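家事・住まい掲示板 > 洗濯

スレッド:タオルがだんだん硬くなります。柔軟剤は必要ですか

parvathi_s
はじめまして。日本に来て7年のパルヴァティ・スンダラムと申します。日本語に間違いがありましたら、すみません。
質問はタオルのことです。買ったときは柔らかかったのに、12月ごろから板のように硬くなりました。洗剤は説明のとおりの量を入れています。柔軟剤は香りが苦手なので、使っていません。やはり使うべきでしょうか。

ベランダ派
柔軟剤を入れると水を吸わなくなりますよ。うちは干す前に一枚ずつ20回くらい振るだけです。

mugicha30
振るだけでは冬は無理だと思います。洗剤が残っているのでは?すすぎは何回ですか。

parvathi_s
お返事をありがとうございます。すすぎは2回です。冬は部屋の中に干していますが、乾くまでにとても時間がかかります。それで、乾燥機を使うことも考えています。縦に重ねる形のものなら、場所はあまり取らないと思います。 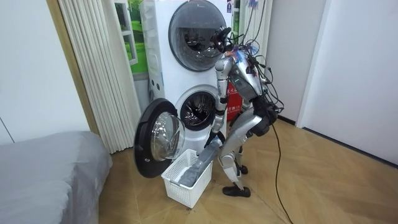 ただ、乾燥機はタオルが縮むと聞いたので、少し心配しております。

ラダン・ゴルバニ
縮むのは最初の数回だけでした。私は30分だけ乾燥機にかけて、残りは部屋に干しています。これで十分柔らかくなります。電気代もそれほど上がりませんでした。

ベランダ派
30分でも毎日なら生地は傷みます。フィルターにたまる綿ぼこりは、もともとタオルの繊維ですよ。

mugicha30
こすれて落ちる分は外干しでも出ます。硬いタオルで顔を拭くほうが私は嫌です。

parvathi_s
皆様、いろいろなご意見をありがとうございます。まず洗剤を少し減らして、よく振ってから干してみます。それでも硬かったら、近くのコインランドリーで30分を試してみるつもりです。
もう一つ教えてください。バスタオルとシーツは、別々に洗ったほうがよろしいでしょうか。

ラダン・ゴルバニ
別がいいです。シーツがタオルを包んでしまって、中まですすげないことがあります。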